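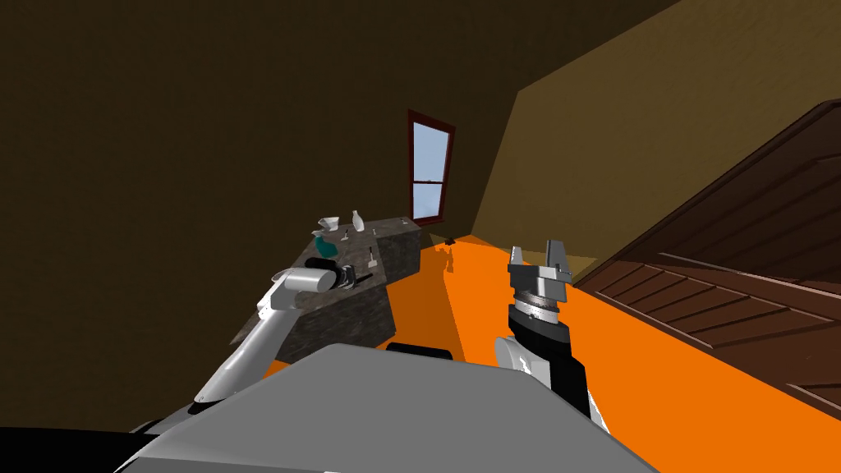

How long does the Bandance wool blanket take to dry after a wash?

Laid flat on a rack in a room with some air moving through it, a full-size Bandance takes a day and a night. The throw is ready sooner, usually by the next morning. Please keep both of them out of the dryer, even on the low setting.

Bandance Wool Blanket, Full Size
Woven in Fluvville
Item no. 38

The Bandance is the blanket we started with, and it is still the one most people come to us for. It is 100 percent wool, woven in a plain twill that has a little give to it, so it settles over your shoulders and stays where you put it. We brush it on one side only. Some folks like the brushed side against them and some like it facing out, and I have stopped trying to guess who will be which!

The yarn is spun for us at the Tijani mill, down the river road, and it comes to us in the grease, meaning it still has some of the natural oil in it. We wash that out after the weaving, which fluffs the cloth up and closes the little gaps. You may notice a faint sheepy smell when you first open the parcel. Hang the blanket over a door for an afternoon and it will fade (my mother always said that was the best part, and she would be sorry to hear me telling you how to get rid of it).

Colors: Oatmeal, Barn Red, Pond, Charcoal with a cream stripe
Edges: Blanket stitch on the two short ends, woven selvage on the long sides
Weight: Medium. Good for three seasons on its own, or under a quilt in winter
Comes with: Cotton storage bag and a small card of matching darning yarn
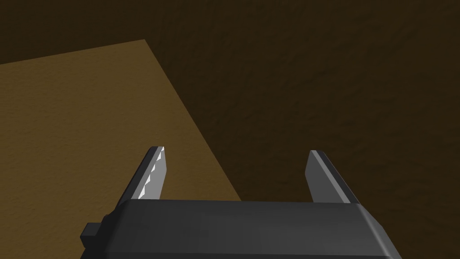

Ekene Adeyemi

I want to say a word about washing, as I get more letters about that than anything else. A wool blanket doesn't need nearly as much washing as you might think. Shake it out, give it some fresh air on a dry day, and dab at any spots with cool water and a drop of mild soap. Once a year is plenty for most households, and I like to do ours in October, before the heavy bedding comes out. Fill the tub with cool water, add your wool soap, and press the blanket down gently with your hands. Let it sit for 10 minutes and then drain the tub and rinse it the same way. No wringing, please! Roll it up in old towels and lean on the roll, and you'll be surprised how much water comes out.

If you have moths in the house, cedar helps a little, but a clean blanket in a closed bag helps a good deal more. And if the moths do get to it before you do, that is what the darning yarn is for. We also take blankets back for mending at the shop, whatever their age. Write to us first with a note of where the holes are and I'll tell you what it would cost, and if it's one small hole the answer is generally just the postage.

The Pond color has changed a touch. Our old dye was discontinued and the new one leans slightly greener, so if you are matching a blanket you bought before July 29, 2019, ask us for a snippet before you order. We still have roughly 100 of the older shade put by, mostly throws, and I'm happy to sell you one from that shelf if you mention it in the order notes.

For something lighter, have a look at the Wutside, our cotton and wool blend. It's the one I'd pick for a porch or the back seat of the car, and it can go in the machine on the delicate cycle.

Orders are packed by hand and go out as we finish them. Stripes take a bit longer than solids. Gift wrapping is brown paper and wool string, no charge, just tick the box at checkout.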